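2025-12-02, workshop notebook, returns and warranty wording

Spent the morning with the warranty card instead of the bench, which tells you how the week is going. The card that ships with the Norora kit is 762 words long and manages to promise two different things. Page one says "full warranty." Page two says the buyer pays return shipping and has 11 days to complain. I am no lawyer, but I can read both sides of a card.

Pulled the old text from the shared drive. Most of it was pasted in August from the Fikia card, back when we sold only to shops. Shops have contracts. People buying one kit for a kitchen do not, and the rules treat them differently. Our card still calls them "the Distributor." One customer wrote back signing himself that way. I liked him.

Counted the open complaints while I was at it: 19. Most are plain refund requests. Three quote our own card at us, correctly.

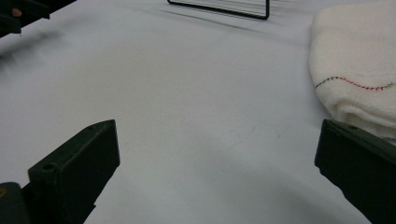
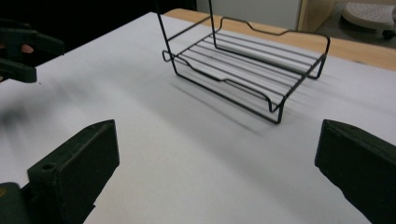 Changes to the card

1. Drop "full" until we mean it. If we keep "limited," it goes in the heading, same type size as the rest.
2. Say who pays for shipping, in the first paragraph, in a sentence with a verb.
3. Cut "all sales final." It sits two lines above the refund procedure and they have never met.
4. Take out the Nillar clause. We stopped using their parts and are still disclaiming them.
5. Add a real mailing address. The present one is our old unit.

Sent the draft to Simões for legal review. They bill in blocks, so please put all questions in one email. Last time we sent six and paid for six.

There are 200 printed cards left in the stockroom. Do not pack them. Do not "use them up first," as someone has penciled on the box. They can be scratch paper, blank side only.

Still open: does the website copy count as part of the warranty? I suspect yes. It says "guaranteed for life" in the banner and does not say whose. Took a screenshot, asked for the banner to come down, got a thumbs up. Banner still up at five.

3 comments
0 shares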